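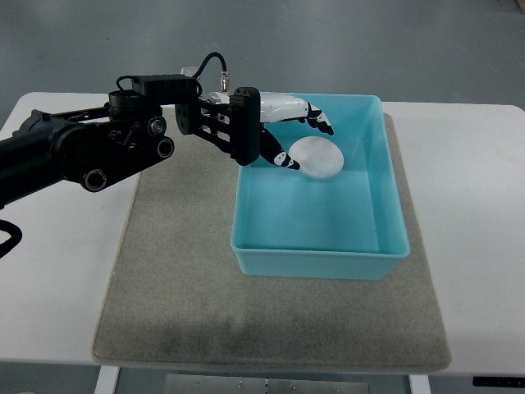

Why do small town libraries lose their readers between the ages of twelve and sixteen?

Mostly because the opening hours are made for other people. At the Clerkau library we closed at five, and the school bus from Fontes arrives at ten minutes before five.

(Wait a little. Let them do the calculation.)

Good morning. My name is Bohdan Lysenko, and I have worked at the Clerkau branch for 9 years. Today I will speak about one change, the late opening, and what it did to our loans. I will go slowly, and please stop me if my English is not clear.

First, the situation before. We had 305 card holders of this age. In March we looked at how many of them had borrowed a book in the last year. The answer was 79. I was ashamed of this number, and I asked for it to be checked again. It was the same.

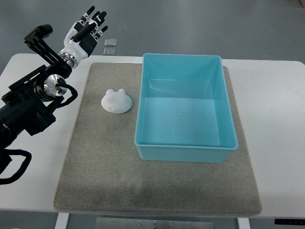
We did not have money for a new person. So we moved two morning hours to the evening, and on those days the door stays open until seven. The morning readers were informed by letter. Four of them wrote back, and one letter was quite angry. I will read a short part of it if there is time.

(Skip the letter if we are after 10:30.)

Second, the shelves. Before, the books for teenagers stood behind the children's corner, and to reach them you had to pass the very small chairs. My colleague Baltazar Tovar moved them next to the newspapers. He also took away the labels with ages. I was against this and I was wrong.

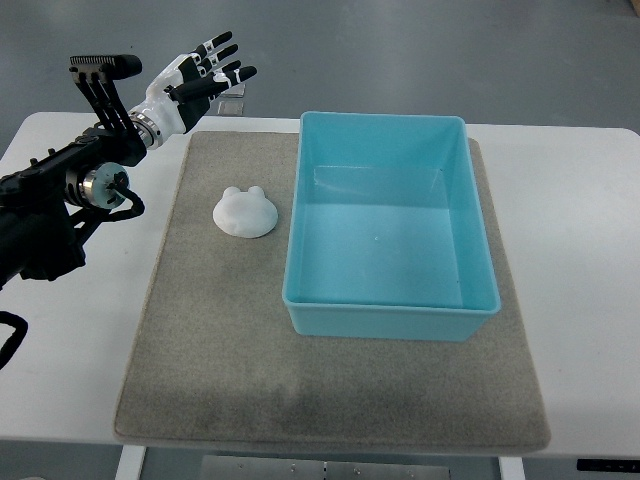

After the first full year, this group made 2,959 loans. Please be careful with this figure. It includes renewals, and the old system, Dovum, did not count renewals in the same way. I cannot tell you the exact growth, and I prefer to say this before somebody asks.

(Drink water. Next slide is the table by month.)

You see that the summer is weak. The bus does not run in July and August, and for the villages toward Sarkine we still have no solution. We tried a box of books at the bakery there. Many books came back late, some with flour inside, but they came back.

If your branch wants to try, begin with the bus timetable. Ask the driver also, as the printed one in our town was two years old.

Questions now, about ten minutes. The copies of the letter to readers are by the door.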